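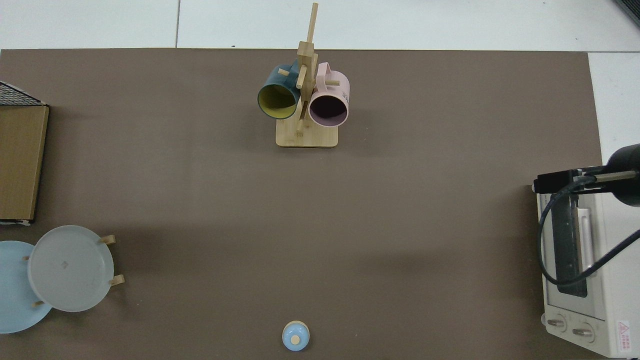 1/ In April I opened a small shop for used restaurant and kitchen equipment in Civberg. Many people ask how it goes, so I will write it in a few posts. We have 1,803 square feet, in the old Pakzad tire building. The big machines stand in the back, and the front shelf is for small things, for example a mug tree with two mugs on it, one teal with yellow inside and one pink. I did not expect small things to matter, but they bring people through the door.

2/ My partner in the business is Peter Danko. He repaired ovens and dishwashers in Etport for many years. I do the buying and the papers. We paid $3,972 for our first lot, from a bakery which closed in Skivmont. It was two mixers, a proofing cabinet and a lot of sheet pans. One mixer needed a new gear. The other one we sold in the first week.
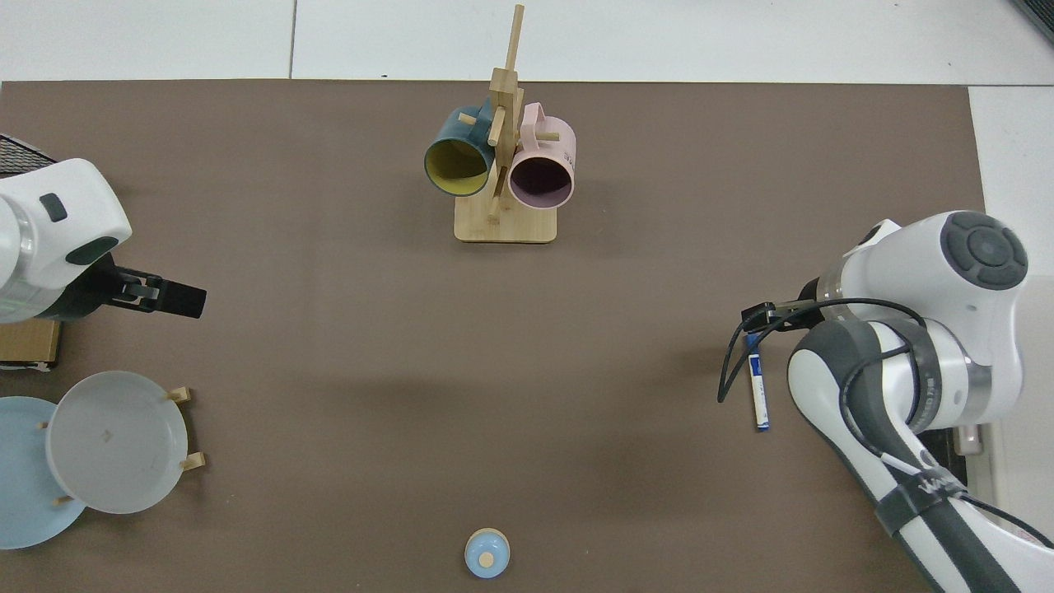

Mug tree and plates.

3/ The most difficult part is the price. A new owner of a café has almost no money left after the rent, but he also wants a warranty. We give 80 days on everything with a motor. Peter says it is too long. I say let us see after the summer.

4/ Our best customer until now is Mererid Morris, who has the lunch place across from the post office. She bought a prep table for $449 and came back for the sink. She also told us that our sign is too small. We ordered a bigger one.

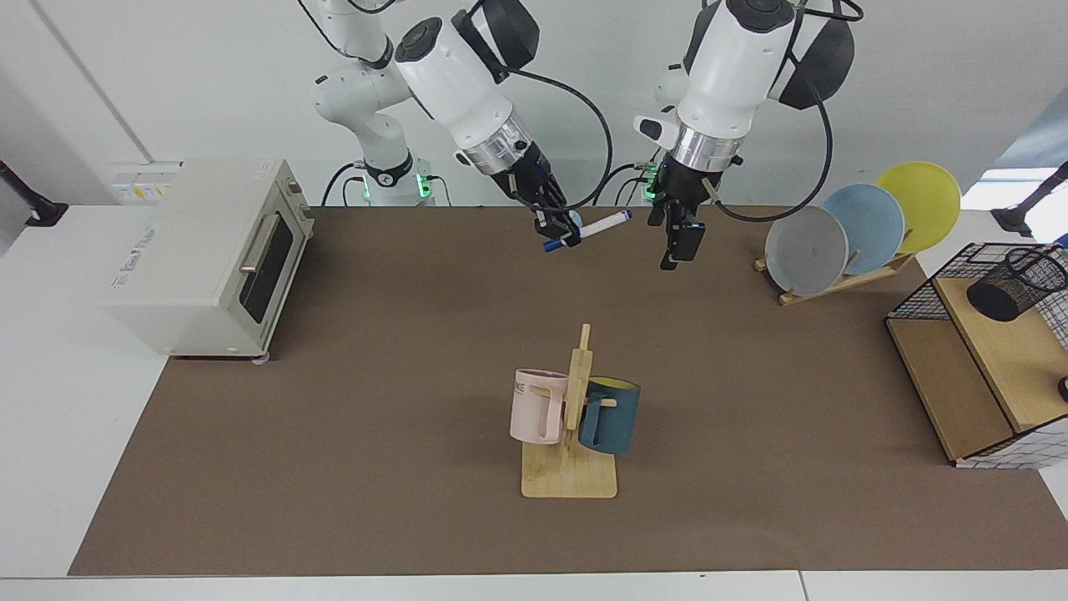
5/ What we are looking for now

Undercounter refrigerators, working or not. Also sheet pan racks and a good slicer. If you are closing a kitchen, or you only change the equipment, please write to me. We can come with the truck as far as Skivmont, usually after 3 p.m.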